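Desteck two-arm kit: notes from eight weeks on the bench

Several readers wrote in after the spring issue asking what had become of the Desteck bench kit. We mentioned it in passing as something we hoped to try, and a unit reached our Relldale workshop in time for the summer. It has been set up since then, and we have used it most working days. This is a longer item than usual, so the catering news has moved to the back of the issue.

The kit is sold to small food businesses and training kitchens that want to try automated handling before they commit to a production line. You get two arms, two grippers, a controller, a stop button on a long lead and the teaching software, which is made by Truletti and runs on an ordinary laptop. You have to supply the table. The handbook asks for a flat surface that doesn't move when leaned on, and we would take that seriously. Our first table had a slight rock in it, and every position we taught on the first morning had to be taught again once we had put it right.

Setting up took us a day and a half. The arms are light enough for two people to lift without trouble, and the clamps are good. The cables took longer than the arms did. Each arm has its own power and data lines, the grippers have theirs, and there is nothing in the box to keep any of it together. Buy a bag of reusable ties before you start. The controller fan can be heard across a quiet room, though in a working bakery it would go unnoticed.

Desteck suggests beginning with blocks. We skipped them and went to bread, as that is what most of our members make. The job we settled on was moving mixed rolls and buns between the table and a basket, one at a time, in no fixed order. It is dull work for a person and a fair test for a gripper. A roll is soft, it has no flat sides, and no two from the same tray are quite alike. Too little grip and it slides out on the way up. Too much and you have a roll with two dents in it that you can't sell.

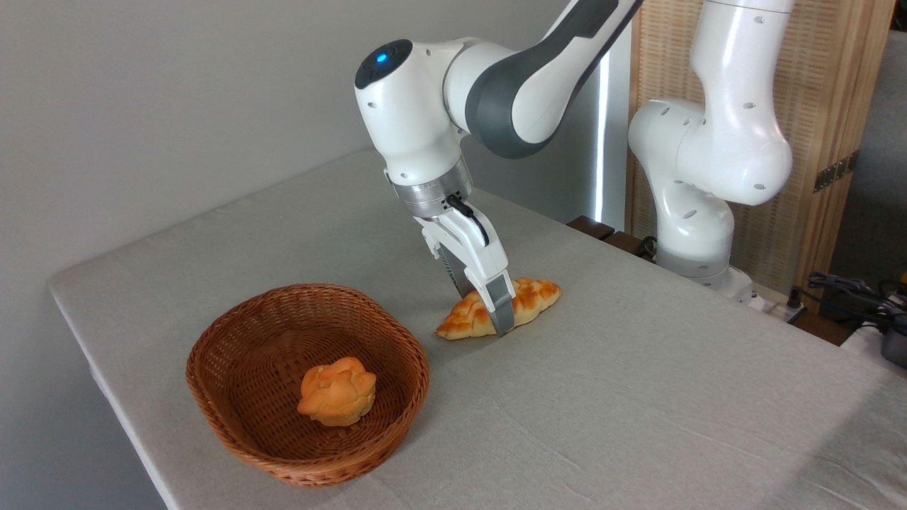
Grip force is set in the software on a scale from 1 to 20. For most of our bread we ended up at 4, and for anything with a flaky crust we went lower still. The numbers do not stand for any unit you could measure, and the handbook gives no table of suggested settings, so you have to find your own by trial. We kept a sheet of paper by the laptop with the product on one side and the setting on the other. It would be a small thing for Truletti to add this to the program, and we have told them so.

Long shapes were easier than we expected, provided the fingers came down across the middle. When they closed nearer to one end, the roll swung as it was lifted and sometimes caught the rim on its way into the basket. Round buns were steadier in the air but harder to pick up from inside the basket, where the fingers have less room to open. We got better results by bringing the arm in from directly above and slowing the last part of the movement to half speed.

Teaching a movement is done by hand. You hold down a button, guide the arm to where you want it, let go and save the position. A new member of staff can learn this in a morning. Editing is less friendly. If you want to change one position in the middle of a long routine, the program makes you step through everything before it, and there is no way to jump ahead. We took to writing short routines and joining them up, which the handbook does not suggest but which works well enough.

We have had less use out of the second arm. It can be taught to hold a tray steady or to take over on the far side of the table, and both of these worked when we tried them. For the bread job, one arm was enough, and the other stayed out of the way. Desteck does sell a single-arm version. If your work is simple picking and placing, we would look at that one first and put the difference towards spare fingers.

On the subject of fingers, the inner pads do wear. Ours picked up flour and a little sugar glaze, and the grip became less reliable until they were cleaned. Wipe them at the end of every session with a damp cloth and let them dry before the next. They come off with one screw each. The gripper as supplied is not sold for contact with food that will be eaten, and the paperwork is clear on that point. All of our bread was for testing and none of it was served. A food-safe finger set is listed for release later in the year, with no price given yet.

Support has been mixed. Kits in our area are sold and looked after by Thorlacius, who answered the telephone promptly and sent a replacement gripper cable without arguing about it. Questions about the software are passed on to Truletti, and those answers took anything up to a week. One of them told us to update to the version we already had.

The two-arm kit costs 3,375 pounds before tax, with delivery on top. The price includes one year of software updates. After that the program carries on working, but you pay if you want new versions. Thorlacius will also come and set the kit up for a fixed fee, and a business with no technical person on hand may find that worth paying.

Would we buy it? For a college kitchen or a bakery with time to learn, yes, and we have asked to keep ours on at the trade price. It isn't fast enough to earn its keep on a busy packing table, and Desteck does not claim that it is. As a way of finding out which of your products a machine can handle, it does the job, and the lessons about grip and approach will carry over to larger equipment.

The kit will stay on the bench at Relldale through the end of August. Members are welcome to bring their own products and try them, by arrangement with the workshop desk. Please allow two hours, and bring more of each item than you think you will need. Allergen labels are required on everything that comes through the door, including items that are only going to be picked up and put down again.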